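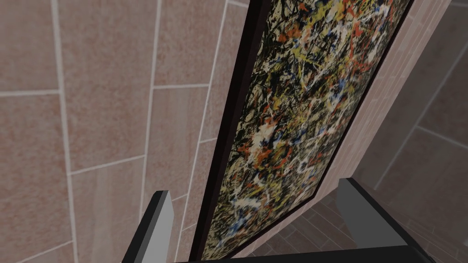 Wrist cam, fingers open, big drip painting on the tile wall.

Up at 6 again, which I swore I'd stop doing in July. Coffee, the good chair, laptop on my knees, and I had the sim running before I'd even fed the cat. I've had the gripper comparison hanging over me since we got back from the lake and I wanted one full quiet morning on it before the meeting.

So, the plan (writing it down so I can laugh at it later): same arm, same room, same objects on the counter, same gripper. Swap only the controller. Helix is the one we've been using all year, Ploverov is the one Chae-won has been talking up since spring. 200 runs each. Log everything, look at the wrist camera whenever something goes sideways, and don't touch any settings in the middle. I touched settings in the middle. Of course I did!

I started with Helix because I know its moods. It came up fine and went through the warm-up poses, and then on the wide swing the wrist rolled way past where I thought I'd told it to stop and I was staring steeply up at that painting. I love that painting. Whoever put the room together stuck a huge drippy thing with yellow loops and orange flecks all over it on a pinkish-beige tile wall and I have spent more time looking at it than at any picture in my own apartment. It's also a great way to tell where the wrist is pointing. If the dark edge of the picture frame leans, the camera is rolled, simple as that, and I don't have to go read the joint numbers.

It was leaning plenty. I went digging and found that I'd left the roll limit wide open from when Themis and I were doing the ceiling reach tests. My own fault, not Helix's. I put the limit back, threw out the runs so far and started over, which cost me most of an hour and the last of the coffee.

Once it was going properly Helix was the Helix I remember. Smooth, slow, a bit sleepy. It comes down toward the thing, it stops, it thinks, it comes down some more. The fingers close like somebody shutting a drawer in a house where a baby is asleep. I like watching it! But I had time to do the dishes between batches and that's kind of a problem if we want to run thousands of these.

Then Ploverov. Oh boy. It moves. It goes from the home pose to right on top of the counter in one long curve and I caught myself leaning back in my chair as if the arm could come out of the screen. First few attempts it knocked into things it should have gone around, and I got all smug and started composing the message to Chae-won in my head. Then I read her notes properly (should've done that first, yes, thank you) and she says right at the top to turn the approach gain down for anything tall. I turned it down. Much better. Still fast, but it stopped barging.

The tall thing today is the black stand, and I have come to hate the black stand. It's one matte black lump with a thick post on one side and an arm going off on a diagonal with a knob at the end, and the whole grasp depends on getting the fingers down low on either side of the post where it narrows. Go in too high and you meet the diagonal arm. Go in crooked and one finger gets there ahead of the other and shoves. Also it's so evenly black that from the wrist I have trouble telling where the post stops and the arm starts, and if I have trouble I can't really blame a controller that gets its target from the same camera. 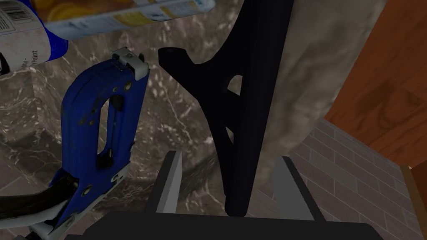 The black stand, low on the post, with the blue tool and the can for neighbors.

I saved that view because it's the pose I want every time. One finger on each side of the post, the bottom of it down in the gap. I've pinned it in the log as the reference so when I say "good approach" from now on I mean that one and not whatever I was feeling that morning.

The neighbors matter more than I expected. The blue tool stands pretty near on the left (I keep calling it the clamp, Themis calls it the stapler, we have had this argument at lunch and we'll have it again) and there isn't a lot of spare marble between it and the stand. So the left finger has to be tidy. Helix is tidy. Ploverov with the gain down is mostly tidy and then once in a while it isn't, and I can't see a pattern in it yet. I thought maybe it was the starting angle. I sorted the runs by starting angle and the bad ones were sprinkled all through. Then I thought maybe it was the reflections on the marble messing with the depth, because that counter is polished and things show up faintly in it. I wanted that to be the answer so badly. I made a copy of the room with a duller finish and ran 50 more, and I got bad ones in there too. Phooey.

Themis called at lunchtime about something else (the parts order from Clerkent, still not here, the tracking page still says the same thing it said before the lake) and I told him the whole saga. He said did I check the finger speed or only the arm speed. I had only checked the arm speed. Long silence on my end. He was very nice about it. I could hear him eating a sandwich.

So the afternoon was finger speed. Ploverov has its own setting for how fast the fingers close and it doesn't follow the gain at all, it just sits there at full blast wherever you left it. I brought it down by half and started another batch and went for a walk around the block, because if I sit there I watch every single run and start rooting for one side like it's a ball game. Came back, looked, and the shoving was down a lot. Not gone. I'd say around a third of what it had been, but I haven't done the sums properly and I'm not going to at this hour.

Where I am right now, in my gut: Helix if it's tight and crowded, Ploverov for everything else, and it bugs me that I can't just pick one. Chae-won will say pick Ploverov and learn to tune it. She may be right. She has the patience for tuning and I have the patience for, I don't know, soup.

The meeting, by the way, got moved, so I had the morning panic for no reason. Ms. Giannakopoulos wants a single page from us with one table on it and "no adjectives," which I take personally. I started the table. It has 2 columns and 3 rows so far and I've already put an adjective in it.

Other stuff for the list so I don't lose it. Label the objects in the scene file, because right now the can is called the can and the stand is called thing_b and I will not remember that next week. Ask Chae-won whether she ever ran Ploverov with a second camera off to the side, as I'd love to see the post from anywhere other than straight down the fingers. Put the roll limit in the startup check so I never again spend an hour admiring modern art by accident. Try the can! I haven't gone near the can yet and it's lying on its side, so it'll want the fingers turned, and I bet the two controllers come out completely different on it.

The cat did get fed, eventually. She knocked my pencil cup off the desk around the time the last batch was finishing – I found the good eraser under the radiator, plus a sock.

Leftover noodles for dinner, standing up, with the laptop open on the stove (off). One more batch is running while I write this and I'm going to bed before it's done.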